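Flat folder

By Rukhsana Rind
Sep 10, 2023
341 shares
15 comments

A flat folder is a stiff, usually rectangular cover used to hold loose sheets of paper together and protect them while they are carried, filed or handed over. It is sold in paperboard, pressboard and plastic. The term covers both the plain folded sheet with no fastening and the closed types fitted with flaps, a clip or an elastic band. In everyday American usage it overlaps with "file folder," although office suppliers often keep that name for tabbed covers made to stand in a drawer. 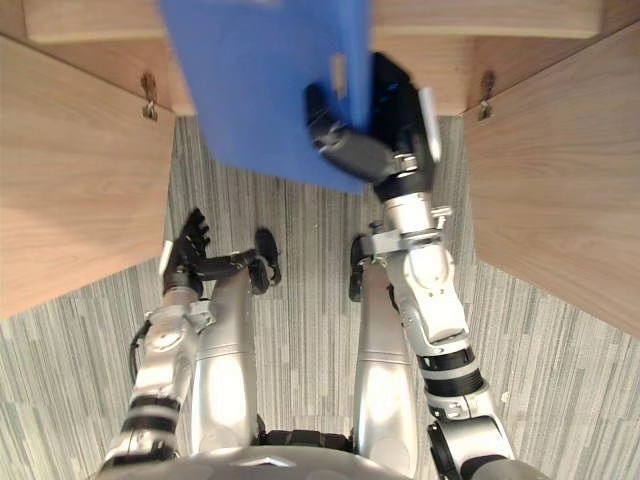
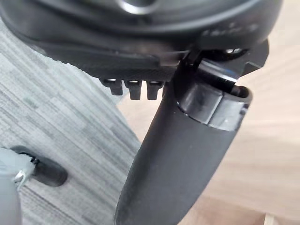 First picture: a matte, medium-blue folder or flat board held above gray striped carpet and light wooden panels.

Construction

The simplest flat folder is a single sheet creased once along the middle. The crease, or fold line, is often scored in several parallel lines so that the base can be squared off as the contents grow thicker. Covers of this kind hold a small number of sheets comfortably. When overfilled they spring open and the edges of the paper begin to curl.

Paperboard folders are described by the weight or thickness of the stock. Light stock bends easily and is used for short-term work. Pressboard is denser, resists tearing along the fold and is preferred for records that are taken out often. Plastic covers, most of them polypropylene, stand up well to moisture and can be wiped clean, but they slide against one another and tend to slump when stacked upright without support.

Common additions include:
Inner pockets along the lower edge
Corner flaps that fold over the sheets
Elastic bands at the corners or down one side
Two-prong metal fasteners for punched paper
A label panel on the front or spine

Color

Manila, a pale buff, became the usual office color in the United States and remains the default for drawer files. Blue, red, green and yellow are widely stocked as well. Color is often used to separate subjects, years or departments, and the system works best when its key is written down where all users of the files can find it. The Bornstead district office, whose filing guide is widely copied in the region, uses blue for open correspondence and moves it to manila when the matter is closed. The change is made each October.

Strong colors fade when left near a window. Fading generally starts along the exposed edge, so that an older folder may show a pale band where it stood out from its neighbors.

Handling and storage

A folder lying flat supports its contents evenly. One held by a single edge or corner will bend under its own load, and unfastened sheets may slip out at the open side. Clerks are usually taught to carry a full folder with the fold downward and a hand beneath it.

For upright storage, folders are placed with the fold at the bottom and the open edge at the top. Hanging frames keep the weight off the base of the drawer. On open shelves, dividers are set at regular intervals to stop the row from leaning. Horizontal stacks should be kept low, as the bottom folder becomes hard to remove and its cover is easily torn.

In the archive at Wamisley, flat folders are limited to up to 49 sheets each and are boxed four to a carton. Waqas Soomro, who revised the archive's handling notes, recommends removing rubber bands and steel clips before long-term storage. Rubber hardens and sticks to the cover, while steel may rust and stain the first few pages. Acid-free stock is used for permanent records.

Disposal

Plain paperboard folders can normally be recycled with mixed paper once any metal fasteners have been taken off. Laminated board is harder to process and is refused by some collectors. Many offices turn used covers inside out and relabel them for internal work.

Related terms

Marwat folder: a regional name for a cover with three corner flaps and no elastic.
Stulitz cover: a pressboard folder with a cloth-taped spine, used mainly for bound reports.
Portfolio: a larger case for drawings or prints, usually with a handle or ties.

See also: Ring binder, Filing cabinet, Clipboard, Document wallet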